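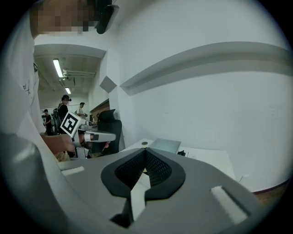 August, evening

Home from the Horgan road by six. Left the campsite at Brullier a little after seven this morning with the tent packed wet, so it is now hanging over the shower rail and dripping on the mat. I'll turn it in the morning.

The drive was 272 miles with one stop for gas and one because I missed the turn at Udent again. They have moved the sign to the far side of the feed store and you don't see it until you're past. I went on to the bridge and turned around there. Bought peaches from the stand while I was at it. They were hard, so I put them in a paper bag on the counter.

The river was lower than last year. I could walk out to the flat rock in my sandals without getting my shorts wet. Caught two small trout the first evening and put both back, then nothing the next day. I blame the heat. The water felt like a bath by noon and the fish must have gone down into the deep pool, where I can't reach them with the short rod. I read most of the afternoon instead and finished the book about the canal.

Slept badly the last night. The ground was fine but the people two sites over ran their generator until after eleven. I thought about going over and didn't.

Spent $73 on the site, which is more than I remember, and $30 on firewood and ice. The stove is on its way out. The left burner only lights with a match now and goes out if there's any wind. The Zamov two-burner is $200 new, and I can't see paying that for something I use four times a year. I'll clean the jet first and see.

Mail was mostly flyers. The water bill came and I paid it. The tomatoes held up better than I expected with no watering, though the ones by the fence have split. I picked a bowlful and had them on toast with salt for supper.

My left knee is sore from the clutch. Took something for it and had a long shower, working around the tent.

Tomorrow: laundry, oil change, call about the gutter. Put the cooler out in the sun to air, it smells of fish bait.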